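What We Learned From Teaching an Arm to Make Lunch

Posted by Theresia Frei, Nov 6, 2021

I promised back in February that I would write up the burger project once we had something worth telling, and then of course the months ran away from me (they always do!). So get yourself a coffee, because I do tend to go on.

The question we started with at Pilico was a pretty plain one. If you teach a robot a long job by showing it, do you show it the whole job every time, or do you chop the job into short pieces and let it learn those? My colleagues at Plattner were firmly for the whole job. I was for the pieces, and I was stubborn about it.
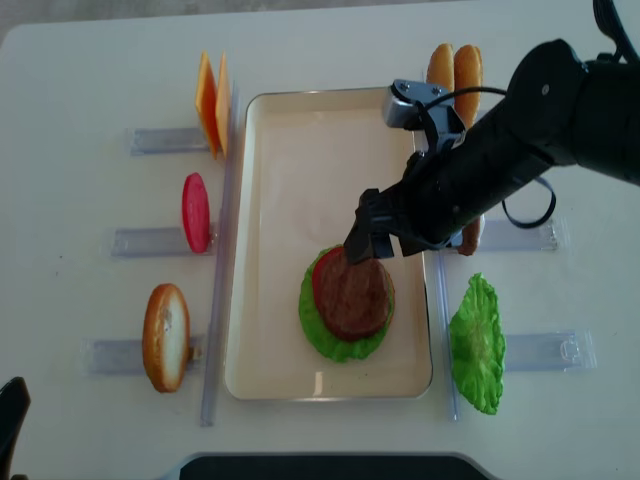 The arm at the patty, with lettuce and tomato already in the tray.

We ended up with 1442 short pieces for training, plus some 900 full runs for the other side of the argument, and we gave both sets to the same learning method, which we call Felell. I had my speech all ready. Well, the full runs won, and by enough that I had to buy the coffee at Esten for a good long while.
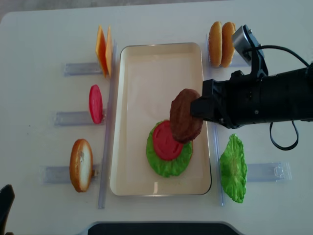 My best guess at the reason is that short pieces never teach the arm what a slightly messy start looks like. Every piece we cut began from a nice clean position, and real work hardly ever does. Take the patty, which the gripper can end up holding tilted upright over a tomato slice that needs it lying flat. A full run carries that awkward angle along into whatever the arm has to do next, and the model gets to see how a person dealt with it. In my pieces, that moment fell right on the cut, so half of the lesson was in one piece and half in another.

I'm not ready to give up on the pieces, mind you. We are trying them again with overlapping cuts, and I'll post the numbers when I have them.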